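Speaker notes – Keeping a household archive
Evening talk for the local history society, 30 minutes plus questions
Vichien Luangrath

Opening

Thank Noden Hall for the room. Mention tea afterwards. Check the people at the back can hear before starting.

I worked in a county record office for most of my career, and the enquiry I had most often at the front desk was from someone who had just inherited a lot of paper. They wanted to know what to keep. Tonight is my answer to that, with a bit on how to look after what you do keep.

Start with the Ouellet letters. The oldest is dated 1735 and is a complaint about the price of a cow. It was written by a man who could barely spell, and it is in better condition than my own school reports. Rag paper, iron gall ink, folded once and left in a dry chest. My school reports went into a loft in a carrier bag. Pause here, people usually laugh.

Part one – what to keep

Most families have far more paper than they need. When I cleared my aunt's house I had roughly 500 envelopes to go through, and the greater part of them were gas bills.

Keep anything that puts a name, a place and a date together. Certificates, obviously, but also rent books, apprenticeship papers, a letter with the envelope still attached. The envelope gives you the address and often the postmark, and people throw it away first.

Keep things in handwriting. Shopping lists count if you know who wrote them. I have one of my mother's with prices on it and I would not part with it.

Let go of duplicates, printed circulars, bank statements past the point where anyone could need them. Shred the statements. If you have four copies of the same order of service, keep 2 and offer the rest to cousins.

Ask the room: who has a drawer at home they are afraid to open? Take one or two answers only, this ran on badly last time.

Part two – sorting

Do not read as you sort. This is the hardest rule and I break it myself. Sort first by person, then by decade, and leave the reading for another day. An hour at a time is plenty.

Work in pencil. A soft one, 2B, on the back of the item, in the corner. No biro, no sticky notes. The glue on sticky notes stays behind after the note has gone and picks up dirt for years.

Take out paper clips, pins and rubber bands. Old staples come out best with a thin blunt blade, lifting the legs from the back. If a staple is rusted in and will not move, leave it and put a slip of clean paper either side.

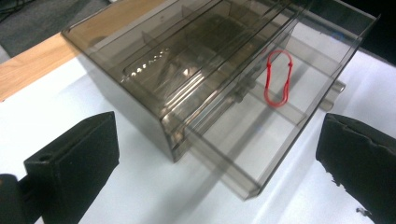
While you are sorting you will want somewhere to put the small things: stamps cut from envelopes, ration coupons, cap badges, keys that no longer fit anything. Give each one a slip with a number, and write the same number on the list. I use F1, F2 and so on, for Fanov, my wife's side, and L for mine. The numbers do not have to mean anything to anyone else so long as the list is kept with the items.

Part three – where to put it

Lofts are too hot in summer, cellars are damp, and garages are both. A cupboard on an inside wall of a room you live in is better than any of them. Under the spare bed will do if it is off the floor.

Acid-free boxes are worth the money for letters and photographs. For the rest, a clean cardboard box changed every few years is fine. Avoid old PVC wallets. They go sticky and lift the print off the page.

Scanning – keep this short. Scan what you would be upset to lose, keep copies in two places, and name the files with the date first. Do not throw away the originals. Someone will ask about Skusex, the indexing program from the newsletter. I have tried it, it is fine for lists and slow with pictures. A spreadsheet does the same job.

Part four – telling people

Write one page saying what there is, where it is and who you would like to have it. Put it with your will. I have seen good collections go in a skip in May and the family come to us in the autumn asking if we had copies.

If nobody in the family wants it, ring the record office before you bring anything in. We – they, I should say now – will not take everything, but they will tell you who might.

Questions

Likely ones: mould (bag it, keep it apart, ask a conservator), Sellotape (leave it alone), photographs with no names (show them to the oldest relative you have, this month if you can).

Handouts are on the table by the door. Collect the pencils back.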